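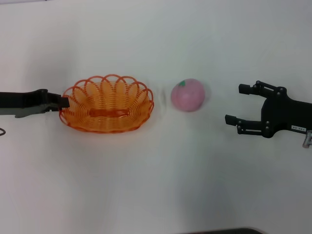 Orange woven basket and pink fruit-shaped object on a white tabletop.

Simasen Vendor Directory, data card

Listings of web design and hosting firms in the Tovness and Bredton areas, collected from public business pages. The table holds 3166 rows, one per firm. Refreshed each March. 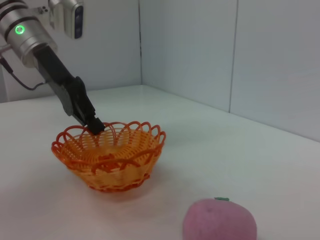

Photo: Domenica Frei / Simasen

Files
firms.csv: name, town, services, staff band, site URL
rates.csv: quoted hourly rates, where published

Fields
staff_band has five values, from sole trader to 20 and over. Empty means not stated. services is a semicolon-separated list in lower case. Rates are stored as quoted, with no currency conversion.

Known issues
Lehner branch offices appear as two separate firms. Nearly 20 URLs redirect to parked domains and are kept with status=parked. Bredton postal codes lost their leading zero in the first release; read that column as text. 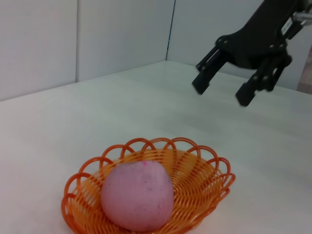

Black gripper over the white tabletop.

Maintainer: Domenica Frei. Send corrections as a patch against firms.csv, sorted by firm_id.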